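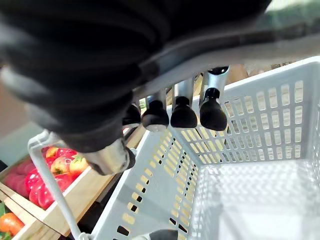 Maiara Camargo zufolge lernt ein Roboter das Einkaufen erst dann, wenn die Beispiele auch das Zögern vor dem Griff enthalten. Diese Ansicht prägt das Verfahren Clela, eine Methode zum Sammeln von Demonstrationen für lernende Greifsysteme.

Grundlage
Eine Demonstration verbindet Kamerabilder mit den Gelenkstellungen des Roboters. Erstaunlich viel steckt schon in einer einzigen Aufgabe wie »Obst oder Gemüse in den Korb legen«: Anfahrt, Griffwahl, Abstand zum Korbrand! Der Grunddatensatz Betancur umfasst 644 Demonstrationen, davon 200 mit Einkaufskorb.

Aufnahme
Beim zweihändigen Arbeiten hält eine Hand den Korb am Henkel, während die andere in die Auslage greift, etwa zum Chinakohl. Gerade dieses Zusammenspiel macht die Daten so reizvoll, denn beide Arme werden auf derselben Zeitachse gespeichert. 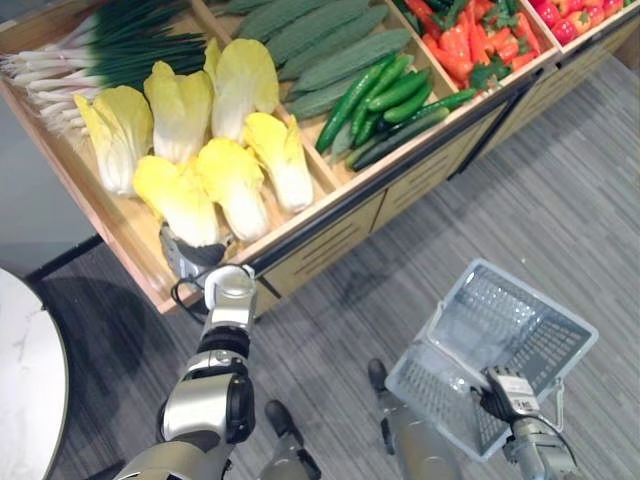 Zuletzt geändert: 2025-09-04

Varianten
Furnex ergänzt das Verfahren um neun Anordnungen der Ware. Jede wird aus drei Startpositionen aufgenommen. Abgebrochene Griffe bleiben erhalten und bekommen eine eigene Kennzeichnung.

Siehe auch: Imitationslernen, Teleoperation, Fanance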